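Inska Community Help > Home and Kitchen > Furniture care

Pale desk used as a kitchen table – how do I look after the top?

Posted by Nafula Laizer

I moved into a small flat in March and the only table that fits is my old desk, so I now cook next to it, eat at it and work at it. It is light wood with a pale grain. I bought it second-hand and the seller did not know what finish was on it. There is no label underneath, only some pencil marks and the number 1234.

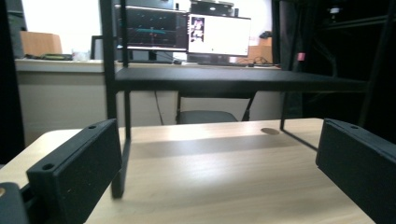
Puspita Subramaniam
Do the water test before you buy anything. Put a few drops on a corner that is out of sight and leave them for ten minutes. If the water sits up in beads the finish is sound, and oil will only lie on top and go sticky. If the drops soak in and leave a dark patch, the wood is bare or the old oil has worn out. Tell us which and you will get better answers.

Nafula Laizer
Thank you. The drops stayed up at the back corner but went in slowly near the front, where my arms rest. I should have said that there are also two pale rings from mugs. My other worry is salt and sugar. I keep both out all the time and the grains get under things and scratch. Would a small rack help, or does it just move the problem to the feet?

Wekesa Magesa
It sounds like a thin coat of varnish or lacquer which has worn through at the front. I had the same with a school desk. What I did, in order:

1. Washed the whole top with warm water and a drop of washing-up liquid, cloth wrung out hard, then dried it straight away. Do this twice. Hand grease stops everything else from working.

2. Left it overnight. Do not put anything back on it.

3. Tried the rings with a hairdryer on low, moving it all the time. White rings are usually damp caught in the finish and they often fade. Black rings are in the wood itself and need sanding.

4. Rubbed the whole top with 300 grit paper, along the grain, very lightly. You only want to take the shine off. Going through to bare wood in patches is how I spoilt my first one.

5. Wiped off the dust and put on two thin coats of clear matt water-based varnish, with a light rub between them. Oil-based varnish goes yellow and on pale wood you will notice it.

6. Kept jars and anything gritty off the surface afterwards. A rack is fine – put felt pads under the feet and lift it when you wipe, don't drag it. A tray does the same job but crumbs collect along its edge. 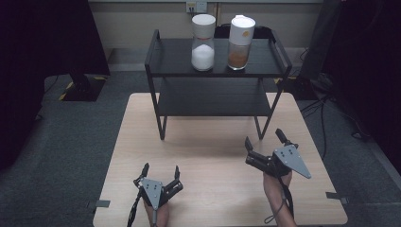 7. Waited a week before using it for hot plates. The tin will say it is dry in a few hours, but dry to the touch is not hard.

A small tin did mine with plenty left over. Open a window, as even the water-based sort smells for a day.

Kiprono Langat
Just use olive oil, I always have and my table is fine.

Mitra Jafarzadeh
Please don't use olive oil. It never dries, and after a while it smells. On a top that is half varnished it will make dark patches at the front and smears everywhere else, and new varnish won't stick over it.

I agree with most of what Wekesa says, except that I would check it isn't veneer before any sanding. Look at the end of the board. If the grain lines on top carry on down over the edge it is probably solid. If there is a thin layer on top of something else, leave out step 4 and use a fine scouring pad by hand.

For salt, a damp cloth first and a dry one after. Brushing it off with your hand is what does the scratching.

Nafula Laizer
The grain does go over the edge, so I will start on Friday after work. One ring has already gone with the hairdryer. The other is fainter but still there.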